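News from the Zostwood shared workshop
September 28, 2019
By the gripper bench group

Our hand-held gripper is together again after a long break in July. It has 2 fingers, each with a black rubber pad, and the arms are dark green. We have put new bushings in the arms, and they now turn without play. The pads are the next job. They are worn and the top layer is peeling, so we will cut new ones from a 30 cm strip.

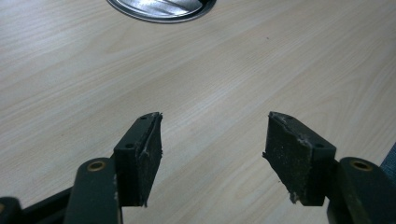
If you have a good glue for rubber on metal, please bring it to the next evening. We begin at 7 and the side door is open.

Zostwood Workshop | Contact us | © 2019 | Back to top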